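Floradari open day, quick notes

Got to the Uvton halls late, parking was a mess – 2 loops before a spot. Entry 26, soup included. Greenhouse first, very humid, glasses fogged. Loved the ferns, skipped the orchid talk. Didnt see the seed store at all.

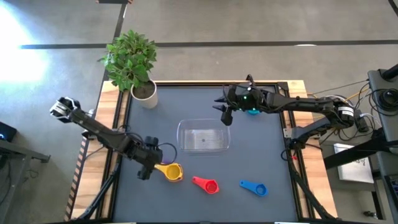 Potted plant at the corner of the worktable.

Then the Győri stand for bulbs. Long line, cash only. Bought 43 mixed tulips, probly too many. Dornov bus back was full so walked a bit. Next one in May, will go earlier and bring a bag.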